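Laundry and Linen Attendants (Part-Time)
Rillov Residential Services
Grundura House, Lower Level

Rillov Residential Services is seeking two part-time Laundry and Linen Attendants to join the household team at Grundura House. The positions are open to applicants with or without previous laundry experience. Appointments will begin in December.

Grundura House provides furnished short-stay rooms for families with a relative in long-term medical care. The linen service supports every room in the building and the guest lounge on the Nagano wing. Last year the team processed 1,342 full bed sets and 892 throws and blankets, all of them sorted, folded and shelved by hand.

About the Work

Attendants work in pairs at the folding tables and share responsibility for the linen from the time it leaves the dryers until it is placed on the shelves. Duties include:

Sorting sheets, towels, blankets and residents' personal clothing by type and by room
Folding flat and fitted items to the house standard
Checking each piece for stains, loose seams and worn patches, and setting aside anything that needs mending
Stocking the linen closets on each floor and recording what has been issued
Returning personal clothing to residents, folded and labeled
Keeping tables, carts and shelves clean and in order

Much of the linen is large and arrives creased. Attendants are expected to shake out and smooth each piece before folding, and to keep pale fabrics separate from colored ones until both have been checked. New staff often find the fitted sheets and the heavier throws slow going at first - this is expected, and time is allowed for it during training.

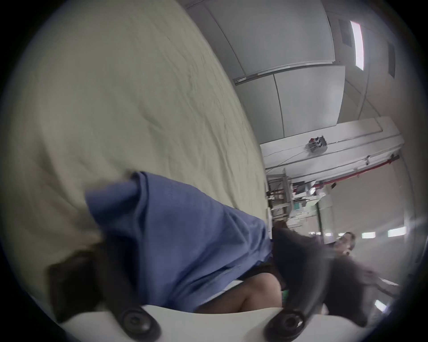 Training takes place during paid hours over the first 19 shifts. New attendants are paired with an experienced member of the team and begin with towels and pillowcases before moving on to bedding. The house standard for folding is set out in a short printed guide, which is given to all new staff on their first day.

Hours and Pay

Each position is for 19 hours per week. Shifts begin in the early morning or at noon, and the schedule is posted in advance. Attendants work one Sunday in every four, for which a higher hourly rate is paid. Paid leave, a uniform allowance and meals during shifts are included. The hourly rate will be confirmed in writing before interview.

Requirements

Applicants must be at least 18 years of age and legally permitted to work in the United States. They should be able to stand for long periods, lift full laundry bags with the help of a cart, and follow written instructions in English. Care with other people's belongings is essential. Experience in a hotel, hospital or commercial laundry is welcome but not required.

Requests for adjusted duties or seating will be considered for any applicant who needs them - please state this in the application so that arrangements can be made before the interview.

How to Apply

Application forms are available at the Grundura House front desk and may be returned there in a sealed envelope marked "Linen." A resume may be attached. Applicants should give the names of two references, at least one of whom has supervised them in paid or unpaid work.

Interviews will be held on site and will include a short practical session at the folding tables. All applicants will be notified of the outcome by mail.

Questions about the positions may be directed to Ingegerd Eklund, Household Services Manager, through the front desk.

Rillov Residential Services is an equal opportunity employer.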